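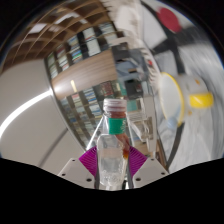
Kulari Manipulation Group, field collection

I joined the collection side of the group in the spring, and people keep asking me what I do all day. The short version is that I pick things up and put them down while holding a gripper in my hand. The recordings go to the training side, and they try to get a policy out of them that will run on an arm.

The current set is called Brunton. It is all tabletop work: mugs, bottles, other things you would find on a table after a meeting. The plan asks for 1,100 episodes before the end of November. We keep the tasks short, usually one grasp and one placement, and an episode takes me around 13 seconds when nothing goes wrong. Resetting the objects takes longer than that. So does writing the notes.

We collect in real rooms as much as we can. Our own lab has white walls and one gray table, and the first policy we trained there was good at white walls and one gray table. When Latrice Haverford took it down the hall to a kitchen, it reached for a spot well to the left of the cup and closed on air. After that we started asking for rooms. The one we have been using lately has a marble table, a lot of bookshelves and a row of architectural models at the back of the table. The veins in the stone are useful to us. The policy has to learn that a gray line on the surface is not an edge it should care about.

Clear plastic and glass are the hardest. A bottle shows you whatever is behind it, and it changes every time you move. I try to come at it from a different side each time and to vary the height of the grasp. If I always take a bottle by the neck, the policy will only ever try the neck, and then it has no idea what to do with a jar.

Mugs are easier, but the handle matters. My rule is that the handle direction changes with every reset. I used to do this by feel, and when Zbigniew Tokarz plotted my first batch, most of the handles were pointing toward me. I am right-handed and I was setting the mug down the way I would want to pick it up. Now I have a printed list of directions and I follow it even when it feels silly. 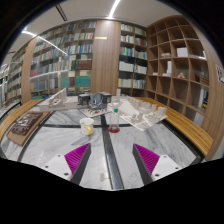 Noemi Tillman wrote in after my last post to ask why we throw away the failed grasps, and whether a model wouldn't learn more from seeing a slip and a recovery than from another clean pick.

It is a fair question and the answer is that we don't throw them all away. If I miss and then get it on the second try, the episode stays in and gets a tag. What we drop are the ones where I stopped partway, or where my other hand came in to help. The training side tried a run with the recoveries left out and a run with them in. The second one did better on bottles and about the same on mugs. I would not read too much into that, it was 2 runs on a small set.

The other thing I have been working on is speed. People who are new to this move too fast, because a hand knows how to do it already. The arm can't follow that. Reginald Baptiste has a script that flags any episode where the fingertips go over our limit, and in my first week it flagged nearly everything. I slowed down, and then I was too slow, with long pauses before each grasp while I thought about it. The policy picked up the pauses too — it would hang over an object and wait. The fix was to decide where I was going to grasp before starting the recording.

Next up is the Nelton set, which is drawers and cabinet doors. I have not done any of those yet. Before that I need to finish the notes for the marble table, re-check the calibration on the second gripper, and find more bottles with different caps. If you have a room with odd lighting and don't mind us being in it for a morning, leave a comment.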